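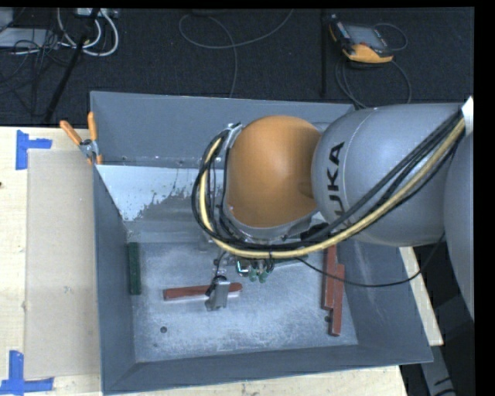 **Procurement review: Dilonard bin-handling package, request for comments**

**H_Oberholzer** (thread owner)
May 31, 2018

The purpose of this thread is to collect comments on the Dilonard bin-handling package before the department decides whether to place an order. The package comprises a gripper with interchangeable fingers, the teaching software and 2 days of on-site instruction, and it is offered to us through Homeck. The arm itself is not included. Members should note that the trial layout uses a shallow metal tray with sloped sides, and that one of the blocks is lying close to the left inner wall, where the angle of the side restricts how the finger may approach. I should be grateful if comments addressed this type of case in particular, as our own parts are stored in trays of much the same shape.

Comments are invited under the following headings:

- suitability of the fingers for rigid parts with flat faces
- quality of the teaching software
- terms of the service contract
- any experience of dealing with Homeck as a supplier

Please keep to the subject. Remarks on the general merits of automation should be placed in the appropriate section of the forum.

Heidrun Oberholzer

---

**kestrel_tooling**

I can comment on the fingers. Our workshop has used the Dilonard set since last September, principally for machined bar and small castings. The grip on flat faces is good and we have no complaint about wear. The difficulty arises with stepped or L-shaped parts, and I see that the trial tray includes one, on the right. The standard finger takes such a part well along its longer side. When the part has turned so that the step faces the finger, it will usually be held at a slight angle and will then be placed at a slight angle. Homeck supplies a narrower finger for this purpose, but it is not in the basic package and must be ordered separately.

I would ask that the narrower finger be included in any quotation.

---

**P. Marsh Lane**

I do not agree that the narrower finger is required. We were given the same advice and bought a pair, and they have remained in the drawer. The matter was resolved by altering the order in which the parts were taken, so that the arm dealt with the stepped parts first while there was still space on either side of them. The teaching software permits this without any additional licence.

My reservation concerns the software itself. The manual runs to 452 pages and is poorly arranged. Instructions for a single task may be divided among three chapters, and the index omits several of the terms used on the screen. New staff here rely on a set of notes written by a colleague.

---

**kestrel_tooling**

With respect, altering the order is only possible where the parts arrive in a known arrangement. Ours are tipped into the tray. I accept that for a prepared layout the standard finger will suffice.

---

**H_Oberholzer**

Thank you both. For the purposes of this review it should be assumed that parts will arrive in no fixed arrangement. I have asked Homeck to quote for both fingers, and will report the figures when they are received.

May I ask P. Marsh Lane whether the notes mentioned could be made available to members?

---

**P. Marsh Lane**

I will ask. They were written for an earlier version of the software and some of the menu names have since been changed.

---

**hailu_user_group**

I write on behalf of those departments using the Hailu system, which was considered alongside Dilonard in the previous review. Members may find the following comparison of assistance.

| | Dilonard | Hailu |
|---|---|---|
| Fingers supplied | standard pair | standard and narrow pair |
| On-site instruction | included | charged separately |
| Telephone support | office hours | office hours |
| Spare parts held by | Homeck | Kekutham |

Our experience of Kekutham has been satisfactory. Parts ordered in the morning are normally sent the same day. The Hailu gripper is heavier, however, and departments with a smaller arm should check the permitted load before giving it further thought.

---

**brindle_42**

The comparison above leaves out the air supply. Both grippers are pneumatic and both need clean, dry air at a steady pressure. Our first month with Dilonard was largely wasted on what we took to be a fault in the gripper. The cause was a shared air line, which dropped in pressure whenever the press in the next bay was in use. Homeck's engineer attended twice before this was found, and the second visit was charged at 179 pounds. I considered the charge unreasonable and still do.

Any department placing an order should confirm beforehand what else is drawing from the line.

---

**P. Marsh Lane**

The charge appears to me to be in order. The contract states that visits which find no fault in the supplied equipment are payable by the customer. We have been charged on the same basis and did not dispute it.

---

**brindle_42**

The first visit also found no fault, and was not charged. Had the engineer checked the pressure on that occasion there would have been no need of a second. I do not think it right that a customer should pay for an incomplete inspection.

---

**H_Oberholzer**

Both views are noted. I shall ask Homeck to state in writing how such visits are treated, and whether a pressure check forms part of the first attendance. It would be preferable to have this settled in the contract.

---

**stores_north**

A practical point on cables and hoses, which the sales literature does not discuss. In the trial set-up the bundle is carried along the arm and held near the orange joint with a clamp. Ours was fitted in a similar manner. It should be left with enough slack for the wrist to turn fully in both directions, and the person teaching the movements should watch the bundle as well as the gripper. We replaced one hose in the first year for want of this care. The hose was a standard size and was obtained locally.

I would also recommend that the position of the tray be marked on the table. Tape is adequate for a trial. For permanent use we had a plate made with two locating pins.

---

**kestrel_tooling**

I support the last point. We used clamps alone at first, and the tray was found to have moved slightly by the end of each week. The plate cured it.

Does any member know whether the service contract may be taken for a single year? We were offered only the three-year term.

---

**stores_north**

A single year is possible but must be requested. We pay 810 pounds for the year, which covers one planned visit and the replacement of seals. It does not cover the fingers.

---

**hailu_user_group**

For completeness, Kekutham offers no planned visits under its standard terms. Departments without their own maintenance staff may regard this as a point in favour of Dilonard.

---

**H_Oberholzer**

I am obliged to all who have replied. The following matters remain open and I would ask that further comments be confined to them:

1. whether the narrower finger can be hired for a trial period
2. the treatment of visits which find no fault
3. the availability of the notes referred to by P. Marsh Lane
4. the weight of each gripper with fingers fitted, as measured by users and not as given in the brochure

On the fourth item, please state which fingers were fitted at the time of weighing.

---

**brindle_42**

Item 4: I can weigh ours when the cell is next stopped for cleaning. It has the standard fingers. I do not have a narrow pair.

---

**P. Marsh Lane**

Ours may be borrowed for the purpose. Please send me a private message with a delivery address. On item 3, my colleague has agreed to release the notes provided that the pages on the old calibration menu are removed first.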